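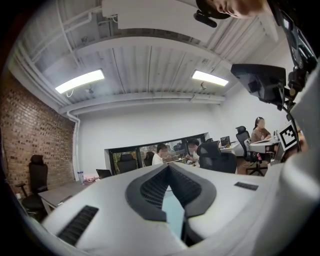 Foro de cuerda frotada y arreglos › Bodas, bolos y otros compromisos

Cello en una boda: ¿toco lo que está escrito o lo subo una octava?

Publicado por Gopinath Nambiar

Buenas a todos. Toco el cello desde hace nueve años, que suena a mucho hasta que uno me oye. En agosto se casa mi prima y, como en toda familia hay un momento en que alguien recuerda que «el chico toca algo», me ha caído la música de la ceremonia. Somos tres: violín, flauta y yo. La flauta es mi cuñado, así que no se puede cambiar.

Hemos comprado un cuaderno de arreglos para trío de la editorial Fekamell. Está bien grabado, se lee de maravilla y trae las piezas de siempre: una marcha de entrada, el Canon de Pachelbel (ya sé, ya sé, ocho notas repetidas hasta la jubilación), un aria de Bach y un par de canciones lentas para cuando firman. Mi duda viene con una de estas últimas, un vals de un tal Luten. El arreglador ha puesto la melodía en el violín durante la primera vuelta y en el cello durante la segunda, pero a mí me la da en el registro grave, casi toda entre la cuerda de sol y la de do. Con la flauta trinando por encima, mi gran momento suena a nevera.

He probado a tocarla una octava más arriba y, de golpe, canta. El problema es que en la segunda mitad me voy hasta el si bemol por encima del armónico de la primera cuerda, y ahí mi afinación pasa a ser un asunto de fe. Además, al subir yo se queda el trío sin bajo, y entonces suena todo muy bonito y muy flotando, como si a los tres nos hubieran quitado el suelo.

Lo que quiero saber:

¿Se puede subir solo la primera mitad de la melodía y bajar a mitad de frase sin que se note la costura?

¿Quién hace el bajo mientras tanto? La flauta no llega y el violín tampoco es que vaya sobrado.

¿Pongo digitación de pulgar o me quedo en cuarta posición y rezo?

Y, de paso, ¿alguien sabe cuánto dura una novia andando? El cuaderno dice que la marcha sirve para «entradas de cualquier longitud», y esa clase de optimismo me da miedo.

Gracias por adelantado. Toco con un arco de fibra, por si alguien piensa echarle la culpa al arco. Yo ya lo he intentado.

Manikandan Marar
Arreglista de domingo – 2.568 mensajes

Hola, Gopinath. Bienvenido al gremio de los que tocan mientras la gente busca su asiento.

Voy por partes, que has preguntado mucho y bien. Lo primero, la octava. Sí, se puede partir la melodía, pero no a mitad de frase. En un vals de este tipo lo normal es que tengas frases de ocho compases, con una pequeña respiración a los cuatro. Baja en la respiración larga, nunca en la corta. Si la frase termina en una nota tenida, mejor todavía: atacas arriba, la dejas morir y la siguiente empieza abajo como si el cello hubiera cambiado de opinión, cosa que en un cello siempre queda elegante. Lo que suena fatal es el salto de octava en mitad de una escala. Parece que se te ha caído algo.

Si necesitas bajar antes, busca un salto que ya esté escrito. Una sexta ascendente se convierte en una tercera descendente y el oído lo perdona, sobre todo si el oído está mirando un vestido.

El bajo es la parte seria. Cuando tú subes, alguien tiene que poner la fundamental, y en vuestro trío la única persona disponible es el violín con su cuarta cuerda. No es un bajo de verdad, de acuerdo, pero una nota grave en el primer tiempo y dos notas cortas en el segundo y el tercero bastan para que la armonía se entienda. La flauta, mientras, callada. Lo repito porque los flautistas leen estos hilos: callada, o con una nota larga en el registro medio y en piano. Tu cuñado te dirá que entonces no hace nada. Dile que está creando atmósfera.

Hay un detalle que casi siempre se olvida. Si el acorde está en segunda inversión en el original, con la quinta en el bajo, no hace falta que el violín la respete. Que toque la fundamental y listo, salvo en la cadencia, donde esa quinta sí está haciendo su trabajo antes de la dominante. Ahí déjala.

La digitación. Para ese si bemol yo pondría pulgar en el armónico de la, en la mitad de la cuerda, y tocaría el si bemol con el primer dedo, pegado al pulgar. En cuarta posición no llegas, por mucho que reces. La ventaja del armónico es que te da una referencia que puedes comprobar en silencio: rozas la cuerda antes de entrar y, si suena limpio, estás en casa. Ensáyalo despacio, sin vibrato, y luego con un vibrato estrecho. El vibrato ancho en el agudo no disimula la desafinación, la reparte.

Si el día de la boda te tiemblan las manos, ten preparada la versión grave en el mismo atril y pactad una seña. Yo levanto una ceja. Un compañero mío levantaba las dos y el violinista creía que le estaba saludando.

En cuanto a la marcha, las novias no vienen con metrónomo. Marcad en la partitura tres salidas, es decir, tres compases en los que se puede terminar con una cadencia en la tónica. Que el violín, que suele estar mejor colocado para ver el pasillo, decida en cuál. Y no aceleréis para llegar al final. Se nota y además la novia también acelera.

Warrier
87 % de respuestas útiles, según mi madre

Yo toqué ese mismo cuaderno y lo dejé todo como estaba. Nadie se quejó. Tampoco nadie aplaudió, pero en las bodas no se aplaude al trío, se aplaude al beso.

Si te suena a nevera prueba a cambiar el atril de sitio, o a sentarte más lejos de la pared. Un cello encajado en un rincón retumba mucho y se entiende poco. Y ponle a la picada un buen taco, que los suelos de las iglesias están pulidos desde hace siglos con el único fin de que los cellistas salgan patinando.

Lleva pinzas para las partituras. Muchas.

Gino

Discrepo con cariño de lo de callar a la flauta (sí, toco la flauta, qué pasa).

Hay otra solución, y es que la melodía de la segunda vuelta la haga la flauta en su octava grave, que es un sonido precioso que los arreglistas usan poco, y el cello se quede abajo haciendo lo que hace un cello, sostener. El violín rellena en medio. Pierdes tu solo, pero ganas un bajo, un cuñado contento y una cena de Navidad tranquila. Yo lo valoraría.

Eso sí, en el grave la flauta no proyecta nada, así que los otros dos tenéis que tocar de verdad en pianissimo. El pianissimo de un violinista de boda suele ser un mezzoforte con cara de pena. Insiste.

Si la ceremonia es al aire libre olvida lo que he dicho y sube todo lo que puedas. En el jardín los graves se van y no vuelven.

Gopinath Nambiar

Gracias a los tres. Anoche probamos la versión de Manikandan, con bajada en la respiración larga y el violín haciendo de bajo. Funciona bastante bien, aunque el violín dice que no estudió tantos años para hacer «chun, ta, ta». Lo del pulgar en el armónico me ha arreglado el si bemol cuatro veces de cada cinco. La quinta la oyó el perro del vecino.

A mi cuñado le he enseñado la respuesta de Gino y ahora quiere las dos vueltas.

La boda es dentro, Gino, por suerte. El pasillo es corto, así que hemos marcado solo dos salidas en la marcha. Pinzas compradas.

Última actividad en este hilo: jueves 8 de junio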